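Print this post
E-mail this to a friend

Moving the allotment shed, and other bad ideas

Quick one tonight as I've got to be up at 5. Well, I say quick.

So the shed. Those of you who've been reading a while will know plot 32 came with a shed, and that the shed leans. It leaned when I took it on and it leans more now. Door won't shut unless you lift it and swear. Gus Abernathy on the next plot has been telling me for three years to pull it down and start again, and I've been telling him it's got charm.

April did for it. Two nights of wind and the felt came off the back half and went over the fence into the Eltstead road. Went and fetched it at six in the morning in my slippers. Bit of a low point.

Anyway. Plan was to shift the whole thing eight feet to the left, onto the old slabs, where it's level. Darren Naylor reckoned four people could lift it if we took the roof off first. Darren also reckoned the roof would come off "in one go". It did not. It came off in a lot of goes, and most of a Saturday's worth of biscuits went with it.

Found under the floor when we finally got it up:

a trowel, good one, rust only on the tip
seed packets, chewed, can't read any of them
a tobacco tin of brass screws (having those)
so many woodlice

The lift itself took no time. Phyllis Whitlock stood on the path and shouted left a bit. We were all facing different ways so this wasn't as much use as it sounds. Kieran lost a welly in the leeks. My leeks. They've come back up mostly.

Now it sits level and the door shuts with one finger, and I keep going down there just to shut it. The gap at the bottom of the back wall is still there, will have to board that before the mice get wind of it. Felt was dearer than I remembered, 245 for the lot with the nails and the battens, which made me go quiet in the shop. Could have had a cheap plastic one for 500 and been done. But no. Charm.

Other news, such as it is. Broad beans are in and up. Potatoes chitting all over the spare room. The early peas got eaten to the ground, pigeons I think, so I've resown under netting and I'm not speaking about it. Rhubarb is doing what rhubarb does. If anyone local wants some please, please come and get it, I'm leaving bags on the gate.

Kelly Tindall asked in the comments last time what I use on the shed wood. Linseed oil, the raw sort, thinned a bit for the first coat. Takes forever to dry. Don't do it the day before rain like I did. And put the rags outside flat to dry afterwards, dont leave them balled up in a bucket, they can catch fire on their own.

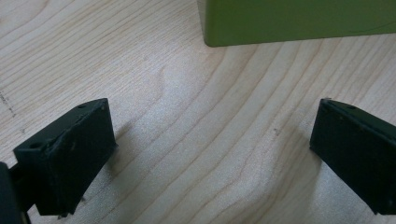 Pale wood, lovely grain. The shed has neither.

Next job is a shelf along the long wall for the pots, and somewhere to hang the fork so I stop treading on it. Gus has offered me an old kitchen worktop which is far too good for it. Said yes obviously.

Right, bed. Will try and get the water butt post up before the end of the month, I know I promised it in Febuary. Rhubarb's on the gate.

Print this post
E-mail this to a friend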